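Ticket 88 – Choosing gripper size before the May order
Opened by: Razia Abbasi
Status: waiting on quote

Hi Marcela, thanks so much for picking this one up! We have to settle the Lutano order before the May budget closes, and I'm stuck on whether the standard gripper will do or whether we need the wide one, which adds 600 dollars per arm. We're planning on 2 arms, so it stings a bit.

I set up the tabletop task in the simulator the way we'd lay it out at the Llorente site, with the big pink round piece over on the right and open table between it and the gripper. My worry is the housing – it's bulky, and I'd like to know it can come in beside the rim before we pay for anything. 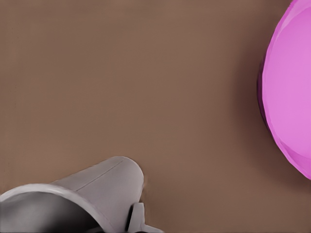

Reply from Marcela Havlíček, 16 Apr 2024

Hello Razia, and thank you for writing it all out so nicely. I wouldn't approve the wide gripper yet. Could you please try these first (no rush, I'm around all week):

1. Check that the piece in your model is the same diameter as the real one.
2. Run the approach again with the wrist turned 21 degrees, and save the log.
3. Ask Jaltalo if they'll quote the fingers separately from the housing. Enisine got theirs that way.

If step 2 still reports a collision, send me the log and I'll move the extra money over from the spares line.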